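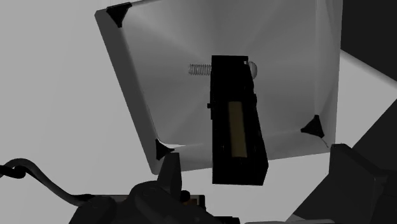 Restauration collective : « Le repas du midi reste un temps de la journée de travail »

Responsable du service de restauration du site Natberg, Karim Kamel a pris ses fonctions au moment où l'établissement engageait la refonte complète de son offre. Il revient sur les choix retenus et sur les difficultés rencontrées.

Le restaurant sert chaque jour 475 couverts, répartis sur deux services. Jusqu'à l'an dernier, les plats étaient livrés par une cuisine centrale et remis en température sur place. « Les convives nous signalaient régulièrement des légumes trop cuits et un choix limité après 13 heures », rappelle M. Kamel. La direction a donc décidé de rétablir une production sur site, confiée à une équipe de 14 agents.

La transition s'est étalée sur plusieurs mois. Les agents ont suivi une formation assurée par Joaquín Durán, chef consultant de la société Soomro, qui a accompagné l'élaboration des premières fiches techniques. « Monsieur Durán nous a demandé de réduire la carte avant de l'améliorer – cela n'allait pas de soi », reconnaît le responsable. Le nombre de plats chauds proposés quotidiennement est ainsi passé de six à quatre, dont un sans viande.

L'approvisionnement a également été revu. Les légumes proviennent désormais de huit exploitations du secteur de Melell, avec des commandes arrêtées chaque jeudi pour la semaine suivante. Ce rythme impose une certaine souplesse. « En octobre, nous avons reçu beaucoup plus de courges que prévu. Il a fallu modifier trois menus en deux jours », précise M. Kamel.

Interrogé sur les tarifs, il indique que la participation des salariés demeure inchangée pour l'exercice en cours. Une enquête interne, à laquelle environ 400 personnes ont répondu, place l'attente aux caisses en tête des motifs d'insatisfaction, devant le niveau sonore de la salle. « Sur le bruit, je n'ai pas encore de réponse à apporter », admet-il.

L'ouverture d'un second point de vente, dans le bâtiment Gullthorpe, est à l'étude. Il proposerait des soupes et des salades à emporter, de 11 h 30 à 14 h 30.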